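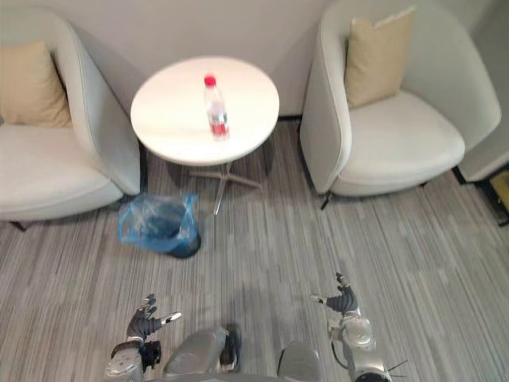
Two white tub chairs, one small round table, one bottle of water.

I have a thing about the table between two chairs. Give me a pair of armchairs with nothing between them and I'll perch on the edge of mine like I'm waiting for a dentist, holding my drink the whole time. Put a little round table in the gap and I'm staying all afternoon!

And it should be round, please. I lived for years with a square side table (a Dedura, bought in a sale, heavy as a safe) and I still remember what those corners did to my hip. A round top on one slim pedestal lets you slide your knees past and swing a chair in closer when the talk gets good.

My sister-in-law says a table that size is useless because it won't hold dinner. Well, no. It holds a bottle of water, or two coffees and somebody's glasses, and I think that's plenty. Big coffee tables fill up. Ours had 63 magazines on it when we finally cleared it off in October, and the oldest was from 2000. I'd been setting my mug on top of the pile and calling it a coaster.

White upholstery is the part I go back and forth on. I love how it looks against a gray striped carpet, and a beige cushion takes the chill off it. But I eat toast. I eat toast in armchairs, and I'm not going to stop at my age. So my own pair will probably be something darker, maybe that mossy green Brasis does, with a white table in the middle to cheer them up.

The chairs can wait till we've saved a bit. The table I'd buy tomorrow — and I've already measured the gap.

Posted 11/11/2018

Contact | © Grernska Home Notes | Back to top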